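**Lalero ouvre une salle d'accueil à Castaño**

L'atelier Lalero ouvre en juin une nouvelle salle dans ses locaux de Castaño. Murs blancs, parquet, table ronde – le lieu servira aux réunions et au tri des colis.
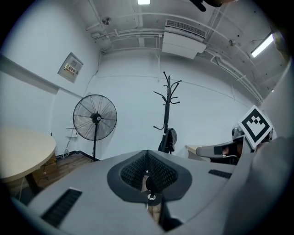
*La salle, avec sa table ronde à plateau beige clair.*

« Nous manquions de place pour recevoir », explique Gladys Marulanda, responsable du site. Le chantier a été confié à Wivent. Ouverture dès 9 heures.

Contact presse : Hicham Slaoui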